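November, 7:40 am

Tarnach batch, second dye run. Kettle up to temp by the time I'd found my gloves. Madder this time, the ground root from Mustonen, not the old jar. 885 g dry yarn in, pre-mordanted with alum last week and kept damp in a bag. Smelled fine.

Held it low for the first hour. Last run I let it creep up and got brown all the way through, so I stood there with the thermometer like an idiot. Turned the skeins every 15 minutes. Color came up orangey at first, then went proper brick red once I put the chalk in. Tap water here is too soft for madder, must remember that and write it on the lid.

Kaisu Rautiainen called re the Grerham order. They want 1,370 g total, same shade, for the blanket people. That's two kettles, no way round it - I can't get that much in one without crowding and then you get pale patches under the ties. Told her I'd mix one big stock and split it by weight. She'd rather have the batches alternated in the weaving anyway, hides any differnce.

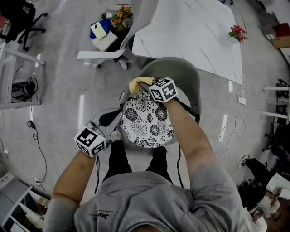 Undyed samples for the gray, next job. Altow want a mid gray in the same wool, no black in it, and they keep sending me words instead of a swatch. "Soft slate". Could be anything. I need something to aim at, so going by the T-shirt, call it that sort of gray, and do one step lighter and one darker for them to choose from. Oak gall and a bit of iron should do it. Iron at 2 percent, no more, the wool went harsh and scratchy last time I was heavy handed. Gall bath first, overnight, iron after.

Rinse on the madder took for ever. Still bleeding pink after the fourth bucket. Put a drop of vinegar in one and it went more orange straight away, so no vinegar on the rest. Neutral soap only.

To do - weigh out chalk for both kettles. More ties, cotton, loose figure eights. Ask Mustonen if the next sack is the same harvest, if not I want all of it now. Label the skeins BEFORE they dry this time. Kettle 2 lid handle is lose again.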